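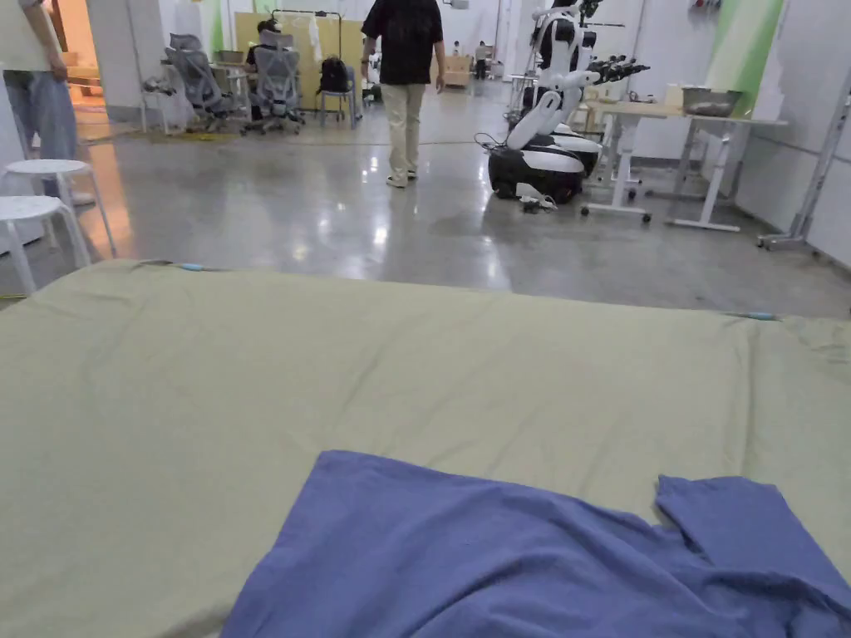
Visit notes, Kavine robot floor, 2020-12-06

Written up fast so it's out before the next working group call. Me and Dede Agbeko went, Njål Nygård was meant to come but got stuck at Fraser. Our host was Huguette Hiebert, who runs floor rules there. Not a sales visit. We wanted to see how another shop writes its rules for people and wheeled robots in one big open room, and whether anybody follows them.

Short version: rules are good, 16 of them on one page, bigger type than ours. Following them, mostly.

First thing. No safety fence, no yellow tape on the floor. Huguette says the tape came up in April, people stopped seeing it. What they have now is a state rule. A base is either "parked" or "live", and whoever is running it has to say which one out loud when it changes. Parked means you can walk past like it's furniture. Live means you stay out of arm's reach plus one step. Dede asked what happens if someone has headphones on. Answer: the operator waits for a nod. Fine, but that's not on the page, and I told her so.

Second. Cables. Their rule 7 says no cable across a walking route unless covered. We both wrote the same thing down here, independantly. There's cable on the floor by the robot bases, and a thin one that runs from the seats out over the open concrete. Polished floor, bright overhead lights, black cable, lots of people crossing. Huguette took the point, wrote it in her book. Our own place is no better, I should say, Hywel Sayce has a whole folder of photos.

Third, hands. Anyone doing cloth work keeps the task surface for the task. No phones, no coffee, no tools put down "for a second". Cloth gets left as it lands between attempts, no tidying up unless the sheet calls for a reset. I liked that one a lot. We lose so many runs at Toltard to somebody helpfully smoothing a sleeve.
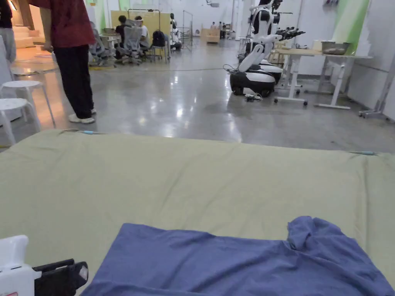

**Soft goods station**

One garment at a time on the padding. One gripper operator, one person logging, and the logger can stop the run without giving a reason. Stop word is just "stop". They tried a clever one, people forgot it.

Handheld grippers: rule is jaws open before you pass it to another person, and never pass it over the mattress. Inspection at start of shift, jaw pads and mounting screws, initials on the sheet. I looked at the sheet, 33 entries, 4 without initials. Not terrible. Huguette was less happy than I was.

Headgear. Anybody wearing something on their head that blocks side vision is supposed to be seated or have a spotter. Good rule, going to steal it word for word if she'll let us.

Stools and bags. Nothing in the rules at all about loose seating, and it's the thing I'd fix first. Stools move, bags end up on things, and a base planning its route off yesterday's map doesn't know that. Ghislain Kennedy made the same comment when he visited from Stuminance, apparently, so it's been raised twice now.

**Stuff I still need to chase**

- copy of the one page, Huguette is sending the pdf
- do they log near misses or only stops? got two different answers
- who signs a base back in after a repair
- charging overnight, is anyone in the building
- Dede wants the wording on spare hands, storage height and which way they point

Proposal for our side: drop the tape, try the parked/live call for a month in the small bay only, and put the nod in writing. Njål will argue about the tape. Let him come see the floor first.

Comments to me or Dede, pleae don't edit this page directly.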